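Wevero Two-Arm Handling Kit: Frequently Asked Questions

What is supplied with the kit?
The standard kit contains two robot arms, two pairs of black gripper fingers, a wrist camera for each arm, one control unit and a printed setup guide. A table is not included.

Who is the kit intended for?
Skiltelberg supplies the kit to colleges, research groups and firms that wish to teach robots everyday handling tasks. It is not certified for use in commercial kitchens.

How much space is required?
The arms must be fixed to a level surface. Please allow a clear distance of 700 mm between the two bases and keep walkways outside the reach of both arms.

What weight can each arm lift?
Each arm is rated to 800 g, including the object and anything it contains. Loads above this limit will cause the arm to stop.

Is prior programming experience needed?
No. Tasks are taught by guiding the arms by hand. Most users record 35 demonstrations before running a new task for the first time. Users who prefer to write their own code may do so through the Rangel software, for which a separate licence applies.

Can the gripper fingers be replaced?
Yes. Spare fingers are sold in pairs under part number 342. Surface scuffing is normal and is not covered by the warranty. Fingers with chipped or bent tips should be changed before further use.

Where can the kit be seen before purchase?
Visits to the Brestness showroom are available by appointment. The next open session will be held on 2nd June.

Can the kit handle glassware?
Yes, within the weight limit. Stemmed glasses should be held by the stem, with the grip force set to Low. When a glass is to go on a hanging rack, it should be turned so that the foot faces upward. Breakages during trials remain the responsibility of the customer. 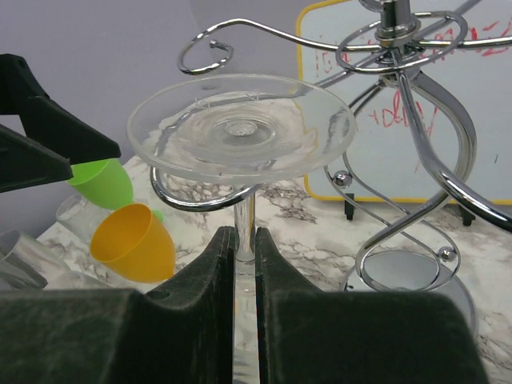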